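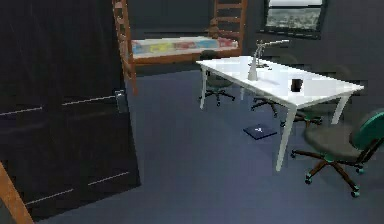

The bunk room in the sim, with the desk, the lamp and that black mug.

So I finally worked out what was killing my tidy-up runs, and it's a bit embarrassing. I'd set Brala (my planner, named after nothing in particular) going overnight with 1,000 episodes in this room. The job was dead simple: drive over to the desk, pick up the mug, put it down near the lamp. I went to bed feeling pretty good about it!

Woke up to 2,141 collision warnings. Most of them weren't at the mug end at all, they were down on the floor. Brala was treating the chairs as plain cylinders the width of the seat, so as far as it knew there was loads of room to squeeze past. The five-spoke bases were invisible to it. It would clip a caster, the chair would swivel, the backrest would whack the base unit, and off it went sideways into the wardrobe with the wheels still turning. One run kept pushing for nine minutes.

What bugs me more is that the bumper stop never kicked in. I'd turned it off back in August to debug something else and forgot. On a real machine in a real kid's bedroom, that's a pinched foot or worse, and I felt a bit sick watching the replay.

Akihiko Ueda had a look at my config and suggested building the chair footprint from the actual mesh, bases and all. It's slower to plan, but I've done that, and the stop is now on by default with a big ugly warning if you switch it off. I'm rerunning the whole batch tonight. Still haven't sorted what to do about the flat blue thing under the desk, which the planner reckons is floor.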